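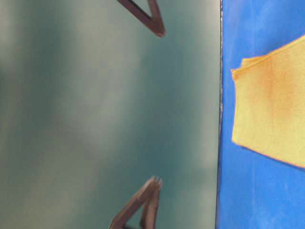 There is a tea towel in my kitchen drawer that has been folded, by hand, 1000 times or thereabouts over its working life, and at no point did it occur to anyone in the house to call this an achievement. I have thought about that towel a good deal since I started ringing people who want a machine to do it instead.

The question I put to all of them was the same. When do I get to stop doing the chores? The answers ranged from "soon" (people with something to sell) to a long, unhappy breath down the phone line (people who build the things).

Hòa Tiêu belongs to the breathers. He spent six years programming arms for Bidcombe, which makes flat-pack shelving and has perfectly good robots that pick up a panel, drill it and put it down again all night without a cup of tea. Then he moved to Prestine, a commercial laundry supplier, and met cloth.

"A shelf is the same shape on Monday as it is on Friday," he says. "You pick up a serviette and it's already a different serviette."

That, in a sentence, is the trouble. A rigid part has a position and an angle. A piece of fabric has as many shapes as you care to drop it in, most of them ugly, and the machine has to work out where the corners went before it can do anything about them. A four-year-old can do this, though getting a four-year-old to do it is a separate field of research.

Laundries already own folding machines, of course. They are the size of a caravan and they want every sheet fed in flat, square and the right way up by a person, who has therefore done the hard bit. What Prestine is after is the hard bit. Hòa reckons the best run he has overseen took two minutes over one towel, and he was so pleased that he rang his mum. 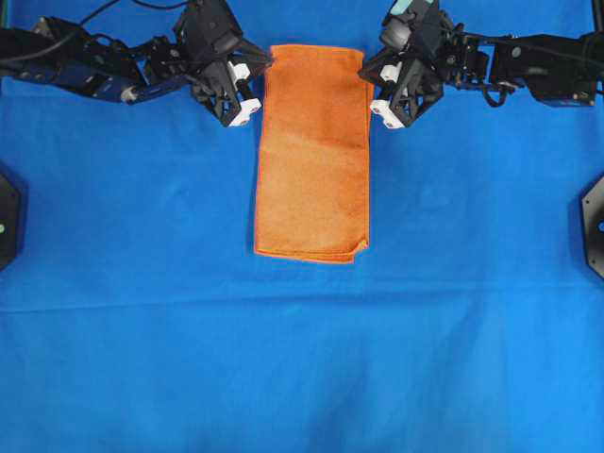

Can a robot fold the washing yet?

Some can fold a towel, given a clear table, decent light and plenty of time, but a full basket of mixed clothes off the line is still beyond anything you could sensibly buy.

The shop floor is kinder, or at least tidier. At Tapia, a packing firm with a long shed and a short lunch break, arms have been loading cartons for years. The floor manager there is fond of them and still keeps two people on the end of the line for what she calls "the floppy stuff" – bags, pouches, anything with a drawstring.

Home is where it falls apart. Helley, a start-up with a very handsome website, put a price of $2928 on its countertop folding unit and then took the price down again. A spokesman told me the product was "between launches". I asked whether it did fitted sheets and he laughed, the first thing he'd said that I entirely believed.

Hòa has no such unit at home. He has a washing basket on the spare bed, and by his own account it has been there since Sunday.

Share this story
14 shares | 6 comments

RELATED
The dishwasher argument, settled by a plumber
Who fixes the self-checkout?
A month with a robot mower and one suspicious magpie

Contact us | © 2019 All rights reserved | Back to top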